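Packing food for a drive

I drove out to see Efua Tetteh last month, 319 miles each way, and I packed badly. The bread was flat by the first rest stop and something had leaked into the bottom of the bag. I'm going again soon, so I've been paying more attention to how I load a bag.

The first thing I changed was the order. I used to put in whatever was closest to my hand. Now I set everything out on the table first and look at it for a minute before any of it goes in.

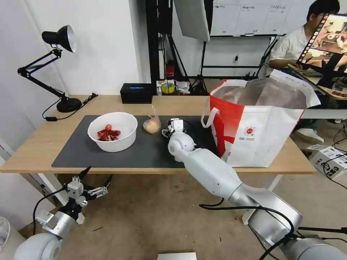 Heavy things go at the bottom, and that part everyone knows. What I kept getting wrong was the bowl. A round bowl takes up most of a square bag, and whatever you put in after it slides down the side and gets stuck there. If the bowl is going to sit flat, it needs something level under it. I use a folded dish towel. Onions and other hard things can go in the corners next to it.

Rania Zerouali told me to quit using paper bags for this, and she's probably right. I still like them for short trips. They stand up by themselves and you can see what you have. They are no good once the bottom gets damp — I lost a jar of pickles that way in February.

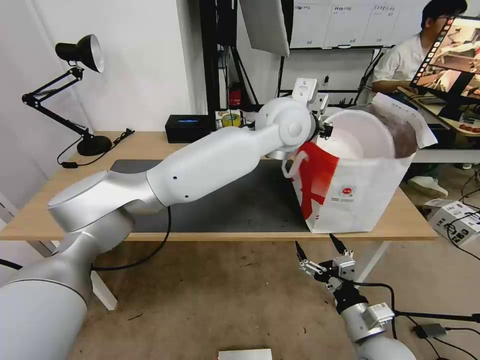
For anything over an hour I use a lined bag. I paid 40 dollars for one once and it held up no better than the cheap kind, so I don't spend that much now. The lining wipes clean with dish soap and a little vinegar. Leave it open overnight or it will smell.

Seafood gets a bowl of its own, and I don't stack anything on top of it. Essam Ramadan puts a plate over his and tapes it down, but I've never had much luck with tape. A tight lid and two bags of ice do fine for me. 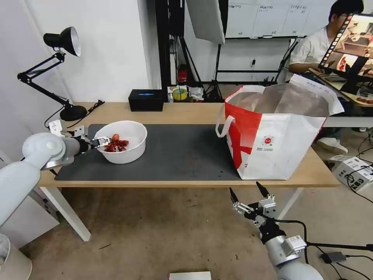 Crawfish in the white bowl, shopping bag on the right.

I still have to figure out where the drinks go. Last time they rode on the floor behind my seat, and I'll probably do that again.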